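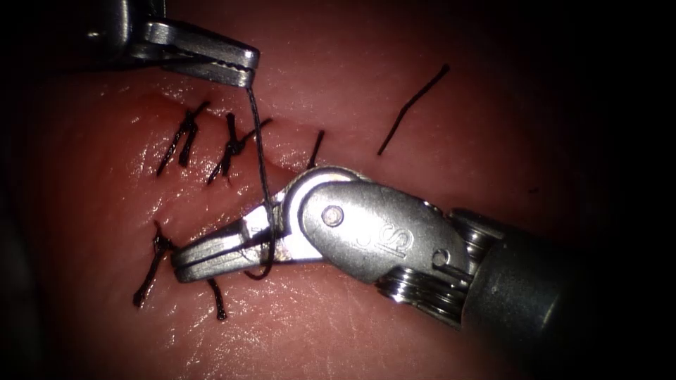

*Two-arm suturing on tissue, knot tying with black suture.*

# Call for participants: two-arm suturing build, Mellusov shared workshop

Posted 2025-04-30

The Mellusov workshop is looking for 3 people to join the suturing build. The work covers instrument drive, camera calibration and recording of knot-tying runs on tissue. Places are unpaid. Bench fees and consumables are covered by the project.

## Background

Hagedorn is a bench setup with two cable-driven instruments, operated by hand from a console that the group built in the workshop. The mechanics were finished by Brahim Kabbaj and Theda Lindemann. The console software, named Taltau, is maintained by Jana Schmieder. Both arms can be driven by one operator, and the usual task is an interrupted stitch along a straight incision: pass the thread, wrap it around the jaws of the second instrument, grip the tail, pull down, cut.

Wrist motion depends on cable tension. When a cable slackens, the jaw angle reported by the encoder and the real jaw angle no longer agree, and the error changes with shaft roll. We correct for this with a lookup table that has to be measured again after every cable change. It is slow work, and most of the open positions exist to get it done. 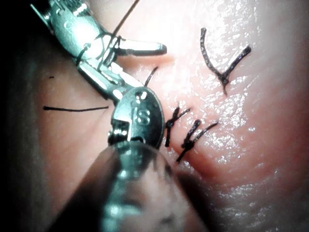
Thread handling is the other open problem. A loop that sits well on the jaws in one view can be hidden by the wrist housing in another, and the operator has to pull without knowing how much slack is left. There is no force sensing on either instrument. We want to estimate tension from motor current and compare it with what the cameras show. The comparison needs recordings with matched timestamps, and the present logger drops messages under load.

## Open places

**Mechanics (1 place).** Cable routing, pulley inspection, tension measurement, adapter plates. You should be able to read a drawing and work to it on a small lathe. Experience with fine wire or instrument repair is useful.

**Software (1 place).** Logger rewrite, time synchronization, motor current filtering. C++ or Rust for the logger, Python for analysis. You will work from the existing Taltau code.

**Operator (1 place).** Tying knots at the console, labeling the recordings, keeping the run sheet. Hand suturing practice is required; a medical license is not. Training at the console takes 2 evenings.

## Conditions

- One bench session per week, 3 hours, until the end of September.
- Gloves and eye protection at the tissue bench. Used tissue and thread go into the sealed bin at the end of the session.
- No cable work with the drives powered.
- Code and drawings are released under the workshop's open license. Contributors are listed by name unless they ask otherwise.
- The setup is for bench use only. No live animals and no clinical work.

Minimum age is 18. The bench room is on the ground floor, with step-free access from the yard. Sessions are held in English or German.

## How to apply

Write to Elżbieta Cieślak through the workshop mailbox, subject line "Hagedorn build". State the place you want, what you have built or repaired that is close to it, and which evenings you can attend. One page is enough. Drawings, code links or a short clip of hand-tied knots may be attached.

Carola Teuber handles bench access and the safety briefing. The briefing has to be completed before the first session.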